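Metal Bins on the Workbench: Setup, Sorting and Cleaning

Metal bins hold up better than plastic on a bench that sees daily use. They don't crack when something heavy is dropped in, and glue or paint can be scraped off them. They also slide, rattle and scratch the table if you set them down and leave it at that. A few habits make them easier to live with.

Keep them from sliding

Two bins placed end to end will drift apart as you reach in and out. Clamp them together where the rims meet, one spring clamp on each side. Small clamps with plastic-tipped jaws are enough. Point the handles up or outward, wherever your sleeves won't catch on them.

On a wooden tabletop, put a sheet of rubber shelf liner under each bin. Cut it an inch smaller than the base all around so it doesn't show or curl.

Use one bin for mixed things and one for sorted

Tip the mixed pieces into the front bin and move them to the back one as you sort. Work on one kind at a time: all the blocks, then all the fasteners, then whatever is left. A drawer of 558 odd pieces took me four evenings this way, and most of that was screws.

Don't fill the front bin more than a third full. You want to see the floor between the pieces.

Check the floor and corners

Small flat items hide along the seam where the floor meets the wall. Run a plastic putty knife down it before you put the bin away. If the floor has drain or mounting holes, cover them from below with tape — otherwise washers and beads end up under the bin.
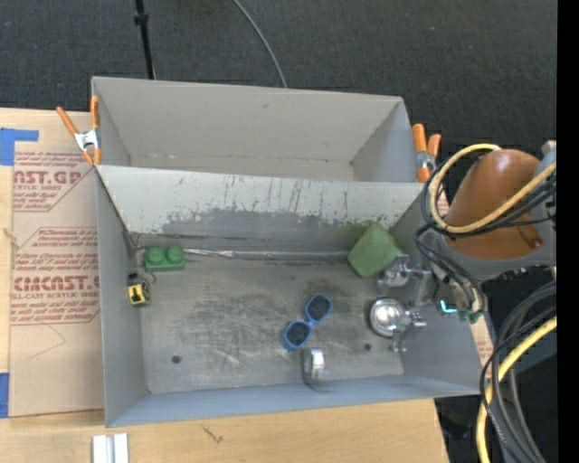
Dark scuffs usually come off with a damp cloth and a little baking soda. Rub along the length of the bin and wipe it dry right away. Scratches are another matter. You can soften them with a fine abrasive pad, 1,000 grit or higher, but a worn patch will stay worn. I leave mine alone.

Skip steel wool on painted or coated metal. Skip bleach on all of it.

Feel the rim before you buy

Run a finger slowly along the top edge in the store. A rolled rim is best. The Brulla bins I tried had a sharp burr near one corner, which I took down with a small file. Godlow makes a shallower one with a folded edge, but it is too low for tall pieces. If yours came with a raw edge, slit a length of vinyl tubing and press it over the rim.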